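Week 6 handout: Tables, desks and who gets to sit where
Introduction to Office and Household Planning

Please read before class. Last week's handout is still on the shelf for those who lost it, along with the one before that.

1. Where we left off

We ended with the kitchen and its habit of collecting everything a house has no other place for. This week we move to the work table. It does the same job with better posture.

For our purposes a table is a shared surface and a desk is a claimed one. The furniture can be identical. What changes is whether you feel you have to ask before putting your coffee on it. Most office arguments about space come down to two people who disagree on which of the two they are looking at.

2. How much surface does a person need?

Less than they ask for and more than the budget allows. The Toltombridge case, which you will be working with until the end of term, starts from a floor of 3,445 square feet and 100 people. Take out the hallways, the restrooms, the stairs and the closet where the old chairs go to die, and see what you have left. Do this with a pencil before you open a spreadsheet. The spreadsheet will let you believe in fractions of a person.

The usual mistake is to divide the floor evenly and call it a plan. People don't spread evenly. They cluster near windows, outlets and whoever brings cookies, and they leave a dead zone next to the printer. A good plan guesses where the dead zone will be and puts the printer paper there. 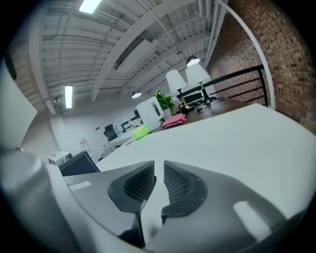 Fig. 1. White tabletop in front, dark brown wooden table farther back.

3. Mixed furniture

Few offices buy all their tables at once. They buy some, grow, buy some more, and inherit a big one from a tenant who couldn't get it down the stairs. The result is a room with a history, which is a polite way of saying that nothing matches.

Matching matters less than the catalogs would like. Height matters a lot. Two tables that differ by an inch will be pushed together by somebody in the first week, and a cup will find the ledge in the second. In the Pratent floor plan (packet, page 4) you will see a row of tables from three different orders. Mark every place where two heights meet. Then mark where you would put the coffee machine, and check that you haven't marked the same spot twice.

Color does have one use. People read a change of color as a change of rules. If you want one table for meetings and one for quiet work, different tops will do more than a sign. Signs get read once, by the person who taped them up.

4. What lives on a table

Anything left on a shared table for two days becomes part of the table. After a month it has rights. Park, the second case in your packet, has a stapler that has outlasted four department heads and still does not work.

The standard advice is to give small items a fixed home: a tray, a bin, a drawer. It's decent advice -- up to a point. A container invites company. Put out one for pens and by September it will hold paper clips, a dead battery and a key that opens nothing in the building.

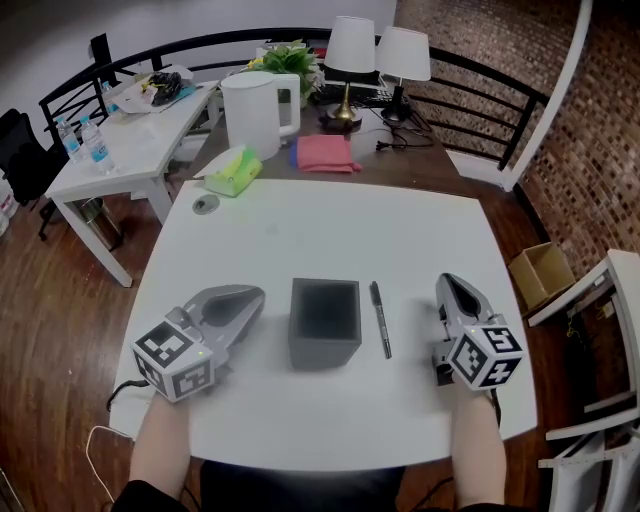
Fig. 2. Open square box on a white table, marker pen beside it.

Cables are the other permanent residents. A hole in the tabletop helps only if it is near an outlet, and outlets were placed by someone who had never met your table. Check the outlets first. Then order the furniture. Almost everyone does it the other way around, and the people who sell extension cords are grateful.

5. Costs

For the exercises, use $200 for a basic table and $875 for one that goes up and down. Assume that everyone will ask for the second kind and that most of them will raise it once, to show a visitor.

Don't forget delivery. The Nondus case is a lesson in what happens when the elevator is smaller than the box.

6. For next time

Draw a plan for the Toltombridge floor at a scale you can read without squinting. Show tables, outlets and doors, including which way the doors open. Last year a third of the plans had a door that opened into somebody's back.

Bring the plan on paper. Bring an eraser too.

Reading: packet, pages 9 to 17. Page 12 is upside down in some copies and is no harder that way.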